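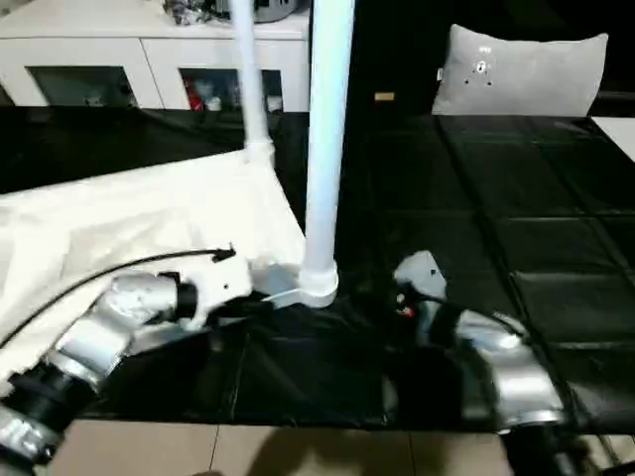
What Is a Trademark?

Look at the tag inside your sweatshirt, the lid of a yogurt cup, or the side of your sneakers. There is probably a name there, or a small drawing, or both. The name tells you which company the thing came from. When a name or a drawing does that job, it is called a trademark.

A trademark can be a word. It can be a few words together, like a slogan. It can be a picture, which people often call a logo. Sometimes it can be a color, a sound, or the shape of a bottle, but those are less common and harder to protect.

Why do we have them?

Suppose your family always buys Rorketti crackers. You have eaten them many times and you like them. When you go to the store, you look for the word Rorketti on the box. You don't have to open the box and taste a cracker first. The name tells you what to expect.

Now suppose a different company starts selling crackers in a box that also says Rorketti. These crackers are stale and taste like cardboard. You buy them by mistake. You are unhappy, and you might decide never to buy Rorketti crackers again. That hurts you, and it also hurts the first company, which did nothing wrong.

Trademark law is there to stop that kind of mix-up. It helps shoppers know what they are getting, and it helps companies keep the good name they have worked for.

Who gets to own a name?

In the United States, you can begin to get rights in a name by using it to sell something. If Cerkudari is the name of a bakery, and the bakery puts that name on its bread bags and its sign, the bakery starts to have some rights in the name in the area where it sells bread. It does not have to fill out a form for that.

But rights of that kind may only cover the part of the country where people know the bakery. Many companies want more than that, so they ask the government to register the name. Registering means the name goes on an official list that anyone can look at. The office that keeps the list is the United States Patent and Trademark Office. It is in charge of patents, too, but patents are a different thing, and we will get to them below.

What happens when a company asks?

First, someone at the company fills out an application. It says what the name is and what the name will be used for. "Cerkudari, for bread and rolls" is the kind of thing it might say. The company has to pay a fee.

Next, a person called an examining attorney reads the application. This person is a lawyer who works for the government. The attorney searches the list to see if someone else already has the same name or one very much like it. The attorney also checks that the name is the sort of name that can be registered.

If there is a problem, the attorney writes a letter to explain it. The company can write back and try to fix the problem or argue that there isn't one.

If there is no problem, the name is published. That gives other people a chance to object. Say a company called Serkudary already sells cakes. It might speak up and say, "Shoppers will think that bread comes from us." Then both sides explain why they think they are right, and a group of judges at the office may have to decide.

If no one objects, or if the objection fails, the name can be registered. A company that hasn't started using the name yet has to start using it first. All of this can take many months.

Which names are strong, and which are weak?

Some names are easier to protect than others. The strongest ones are words that somebody made up. Endden is not a word in the dictionary. If a company sells bicycles called Endden, the word means those bicycles and nothing else.

A real word can be strong too, if it has nothing to do with the product. "Walnut" would be a strong name for a brand of raincoats. It would be a very bad name for a bag of walnuts, and we will see why in a moment.

Some names give a hint. "Puddle Pals" for rain boots makes you think of splashing, but you have to use your imagination a little. Names like that can usually be protected.

Names that only describe the product are weak. "Warm Socks" just tells you that the socks are warm. Other companies that sell socks need to be able to say that too. A name like this can sometimes be protected later, after shoppers have learned to connect it with one company. That often takes years.

The last kind can't be protected at all. That is the plain, everyday name of the thing. No one can own the word "walnuts" for walnuts or "socks" for socks. If one company owned it, how would the other companies tell you what they were selling? 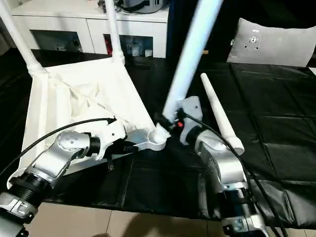
Can two companies have the same name?

Sometimes they can. Imagine that Cifuentes is the name of a company that makes guitar strings, and another company with the same name fixes roofs. If you need your roof fixed, you will not call the guitar string company by accident. The two businesses are so different that shoppers are not likely to be confused.

"Likely to be confused" is the most important idea in trademark law. When two companies disagree about a name, a judge asks whether ordinary shoppers would probably think the products came from the same place. To work that out, the judge may look at questions like these:

Do the names look alike?
Do they sound alike when you say them out loud?
Are the products alike?
Are they sold in the same kinds of stores?
Has anyone been mixed up already?
Do shoppers choose this kind of product quickly or carefully?

The last question might seem odd. People often grab a pack of gum without thinking much about it. They take a lot more time when they buy a car. It is easier to be fooled when you are in a hurry.

The judge does not just add up the answers like points in a game. In one case the sound of the names may matter most. In another it may be the products.

Very famous names get some extra protection. A company might not be allowed to use a very famous name even on a product that is completely different.

What do the little symbols mean?

You may have seen tiny letters next to a name on a package.

TM means the company says this is its trademark. Anyone who is using a name as a trademark may put TM beside it, even if the name is not on the government's list.

R in a circle means the name is registered. A company is not supposed to use this symbol until the registration has gone through.

SM stands for service mark. It is used for things people do for you, like cutting hair or walking dogs.

C in a circle is not a trademark symbol. It is for copyright.

How is a trademark different from a patent or a copyright?

People mix these up all the time, including grown-ups.

A patent protects an invention. If you invent a new kind of bicycle brake, a patent can stop other people from making or selling it without your permission. Patents last for a limited time. After that, anyone may use the invention.

A copyright protects something creative that has been written down, drawn, or recorded, such as a story, a song, or a movie. Copyright lasts much longer than a patent, but it runs out too.

A trademark protects a name or sign that tells you where a product comes from. It can last as long as the company keeps using it and sends in the right papers on time. A trademark could be 200 years old and still be good.

One product can have all 3. Think about an Endden bicycle. The word Endden is a trademark. The new brake on it could have a patent. The booklet that tells you how to put the bicycle together is covered by copyright.

Can a company lose its trademark?

Yes. The 2 main ways are these.

The company stops using it. If Rorketti quits making crackers and does not plan to start again, another company may be able to take the name.

The name turns into an everyday word. "Escalator" was once a trademark for one company's moving stairs. People began to call all moving stairs escalators, and the word stopped pointing to a single company. Now anyone can use it. This is why some companies ask people to say the name of the brand and then the name of the thing, as in "Rorketti crackers."

Am I allowed to say a trademark?

Yes. You can talk about a brand, write about it in a school report, or tell your friends you don't like it. You can say that your bicycle is an Endden if it is one. What you can't do is put the name on your own products in a way that makes people think the company made them. If you sell 24 cupcakes at a Sunday bake sale, don't put them in bags that say Cerkudari.

Words to know

Application: the form a company sends in when it asks to register a name.
Brand: the name or look that people connect with a company's products.
Examining attorney: the government lawyer who checks an application.
Logo: a drawing or design that stands for a company.
Register: to put something on an official list.
Service mark: a trademark for work that is done for people.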